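Furniture Assembly, Part 2: Joints, Fit and the Trouble with Instructions
Workshop Methods, notes for Unit 3
Hryhorii Semeniuk

Read before the April bench session. Bring your own square. The ones in the drawer have been dropped.

Where we left off

Last time we went through the Malier leaflet for a small side table and agreed, more or less, that it could be followed. I am less generous than the class was. The leaflet says "join part C to part D" and shows an arrow. It doesn't say which face of C goes up, and C is very nearly symmetrical. Several of you put it in backward and had a table that stood up fine. That should worry you more than a table that falls over.

Marking the parts

The usual cure is to mark everything. Letters, dots, stickers, printed squares, it hardly matters which. People who sell marking systems (Trimley is the one you'll meet in the trade) will tell you that marked parts cut mistakes. I have read their brochure twice and can't find what they compared it with. My own view is that a mark helps with two things:

which part am I holding
which way is it turned

A mark does nothing for a third thing, whether the joint is seated. A part can be correctly identified, correctly turned and sitting a hair above its shoulder.

Put the mark on a face you will still be able to see when the part is in place. Students mark the end grain, or the underside, and then the mark is gone by step two. One face is seldom enough. If a block can be approached from the front and from above, mark the front and the top. With a U-shaped part, mark the uprights and the base separately — otherwise you will know you have the right part and still not know which upright is which.

White parts with black-and-white square markers, black tabletop:

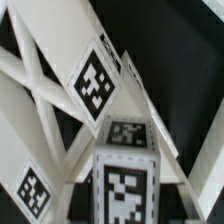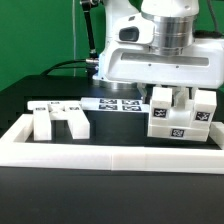
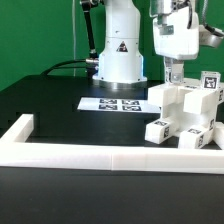 Radymyr Bondarchuk disagrees with nearly all of this and has asked for his objection to go in the notes, so it does. In his view marks make people lazy about shape. A well-designed part should refuse to go in wrong, and if you need a sticker to tell left from right then the designer gave up early. He would have you spend the hour on a keyed shoulder and throw the stickers out.

I half agree. A keyed part is better than a marked one when you are making 800 of them. When you are making one table for a hallway, cutting a key into every joint is a way of finding new places to be inaccurate. He also leaves out repairs. Somebody has to take the thing apart in ten years, and a key worn round tells them very little.

Legs and tops

The simplest assembly we cover is a flat top on two legs, an H or an arch depending on where the cross member goes. It looks stable from the front. Push it from the front and find out. All its stiffness runs side to side, and front to back you are relying on how wide the feet are and how tight the joint is. The Kravchuk handbook calls this form "self-supporting". I'd call it standing up.

Cross bracing fixes a lot of that. An X between two uprights keeps them from folding sideways, at the cost of more joints and more chances to pull the frame out of square. Always check the diagonals before you tighten the brace. If one reads 352 mm and the other doesn't, stop there. The brace will hold whatever shape you give it, including the wrong one.

Order of work

Lay out every part on a clear dark surface if your parts are pale, and a pale one if they are dark. Do a full dry fit. Then:

1. Base first, flat on the table.
2. Uprights, both loose.
3. Top or cross member, lowered straight down. Hold it by the middle.
4. Brace, after measuring.
5. Tighten in turns, a little at each joint.

The Amska method sheet reverses 3 and 4 and claims it is quicker. I've tried it both ways on the practice kit and found no difference I would put money on.

For the bench session

Each pair assembles one frame from the leaflet and one from unmarked parts. Write down where you hesitated. I'm more interested in that than in your finish time, and I will be skeptical of any sheet with nothing on it.

Written comments, no more than 200 words, in the tray by 4 p.m. Radymyr will be reading them too.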